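Home Files Docs Issues Releases Contact

# Wisetti Surface Labels

Text labels for surface finish in rendered stills. Version 2. Maintained by Dennis Nyamweya and Joris Van Acker. Last edited 11/13/21.

## Summary

The set holds 3,006 short text records. Each record gives the finish of one surface in a still: base color, gloss, grain and wear. It was built to test spelling and term drift between labelers, and it is too small to train a classifier on its own. The stills are not part of the download. Only the label file and the term list are.

## Fields

- `rec_id` - integer, unique, not reused after deletion
- `base` - color word from the term list
- `gloss` - matte, satin, gloss or unknown
- `grain` - free text, 300 characters at most
- `wear` - none, light, heavy or unknown
- `labeler` - initials

Empty strings are allowed in `grain` only. Files are UTF-8 with Unix line endings. The separator is a tab.

## Term list

The color words come from the old Riltel list, with seven terms dropped in August. "Honey" and "reddish-brown" were kept. "Fawn" was merged into "tan". Gray is spelled with an a in every field - run `fix_gray` on any file exported from Fuentealba before merging.

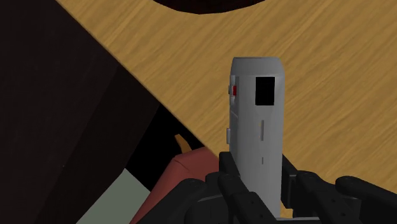
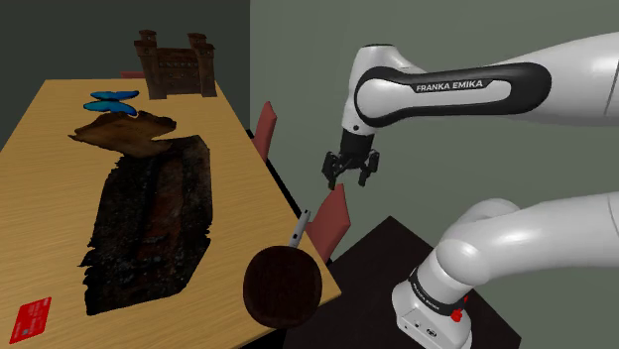 Rendered stills. First: matte light gray housing. Second: honey-colored wood grain.

## Known problems

Records labeled before the merge may still carry "fawn". The loader maps them, but the checker does not, and will report an error on each one. Satin and gloss are confused often enough that scores on `gloss` should be reported separately.

Pumance readers older than version 2 drop the last tab on a line if `labeler` is blank.

## License

Labels and term list: CC BY 4.0. Scripts: MIT.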